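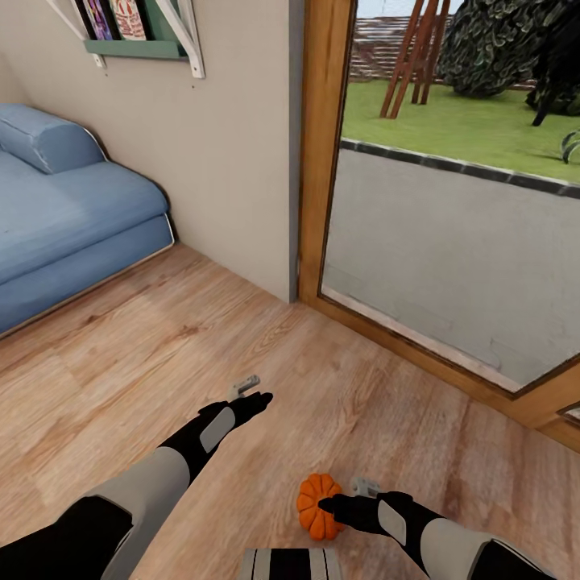
Condeven two-arm unit, simulated living room. Pumpkin pick-up by the garden door.

Condeven Home Arms - tidy-up package
Supplied by Bristside

Can it do the chores yet? Some. Picking up off a hard floor, yes, mostly. Round things are harder than square ones, they roll. Our own sim runs: 50 tries per chore, 35 good on floor pick-up. Not the 50 we wanted. Drawers worse, see below. 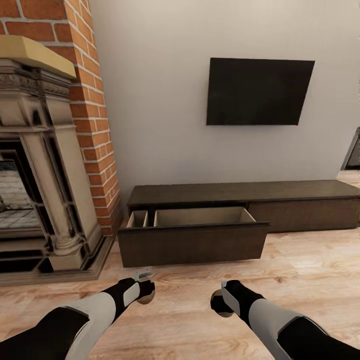 Drawers and cabinets: 8 good out of 50. Pulling open is the easy bit, putting things in and shutting it without a bang is what we're still on. Soft-close runners not tested. Clakari software update due June, should help with teh grip force.

Not for: stairs, glassware, ironing, anything hot.

In the package
Two arms with grippers, Urquhart controller, Clakari licence (one seat), 300 practice scenes

Floor space needed on site: ask us, depends on mount.

Lead time around 8 weeks. Trial hire avaliable, trade only for now.
Questions to Yaqin Yuan at Bristside, mornings best.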